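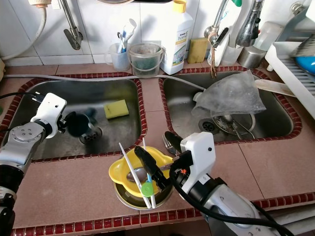
An Afternoon at the Ridine Lab in Udbridge

So I finally made it to Udbridge! I had been pestering Priya Oyelaran for an invitation since January, and when she wrote back to say they were running a visitor afternoon at Ridine, I booked the train before I'd finished reading her message.

The lab is up a flight of stairs behind a print shop and I walked past the door twice. Inside you sign a sheet, get a sticker, and then you're standing in somebody's kitchen. Well, a kitchen with two robot arms over the sink. I had pictured something white and spotless with one mug in the middle of a table, and what I got was tiled counters, toothbrushes in a measuring cup, sponges, and a plastic bag crumpled up in the right-hand basin. I felt very much at home (my own sink is worse).

What they're working on

Misaki Hoshino gave the talk, leaning on the fridge with a coffee. Her question is how much the mess matters when you teach a robot by demonstration. A person steers both arms through a chore, the recording goes into the pile, and a model learns from the pile. The group has 3,000 of these recordings now. Half were made with a tidied sink and half with the sink left however the last person left it, and then they trained one model on each half and sent both off to do the same jobs.

They ran 195 test trials on each, in kitchens neither model had seen. On a tidy counter you could hardly tell them apart. On a cluttered one the messy-sink model was well ahead, especially at picking one thing out of a stack. Misaki was careful about this (she said "in our kitchens" so often that people started smiling) and she'd like another lab to repeat it before she makes any noise. Skatstead has offered, apparently, and they have much uglier kitchens up there.

Watching the arms

This was the part I came for. We stood behind a strip of tape while the left gripper had a dark cup over the drain and the right one had hold of a black handle, reaching across a yellow bowl with a spoon and chopsticks sticking up out of it. I kept wanting to reach in and help! Those chopsticks made me nervous the whole time. Thin things that lean at odd angles are where both models still do badly, Misaki told us, and steel utensils lying in a steel basin are not much better.

Sarmīte Mägi let a few of us try the controls afterwards. It took me 3 goes to pick up a sponge, and my wrists ached. She does 2 hours at a stretch and talks about football while she does it.

I asked what happens to the bad recordings, and she said they keep the fumbles as long as the person recovers, so the model gets to see a recovery too. That hasn't been tested separately yet. Yaneth Taipe is starting on it this summer and I've already asked if I can come back.

If you're going

Tracey Ackroyd handles the visitor list, so write to her and mention if stairs are a problem, there's a lift around the back. Wear a sweater, it was freezing in there. The tea is decent and the cookies were gone by three.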